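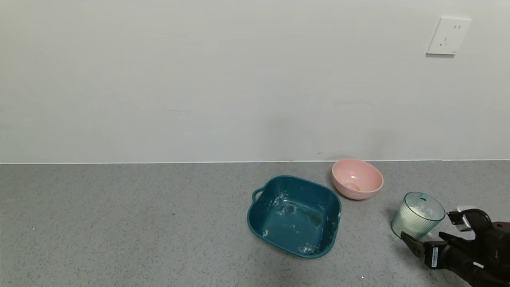
The baking course at the Posenberg kitchen ran through the summer and into September, and this report covers the second half of the grant period. Most of our spending in this half went on ingredients and on replacing small equipment. The measuring work is still done at the counter by the outlet, where flour goes from a cup into the square teal basin, with the pink bowl kept toward the wall. A fair amount of flour ends up on the sides of the basin and on the rim, and we have asked the groups to scrape down before they add more. Neelam Tripathi has put this on the instruction sheet.

Attendance
We had 276 sign-ins for the half, spread over three groups. Two groups met in the morning and one in the evening. The evening group was the smallest and will be merged with one of the others if numbers do not pick up by December.

Ingredients
Flour, yeast and oil came from Jernness, as before. One delivery was short and was credited on the next bill. We used roughly a fifth more flour than planned, mainly on the flatbread sessions, which were repeated at the request of both morning groups.

Building
The kitchen dates from 1909, and the drains are slow. Ahuja cleared them in the spring and will come back once more under the same quote. No other repairs were charged to the grant.

Counters
The speckled countertop is staying. We had set money aside to replace it, but Abhishek Bajpai got a price from Sustley for sealing the joint along the wall, and that was much lower. The surface has a good polish. Its one drawback is that crumbs and spilled seeds are hard to pick out among the dark flecks, so wiping down is now done twice at the end of each session.
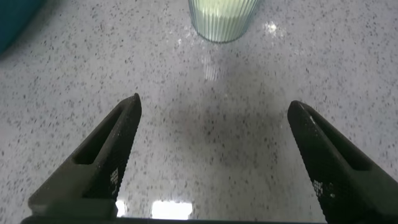
Remaining funds
The money saved on the counter is unspent. We would like to move it to the ingredients line and need your approval in writing before December. Receipts for the half are with Neelam Tripathi and can be sent on request.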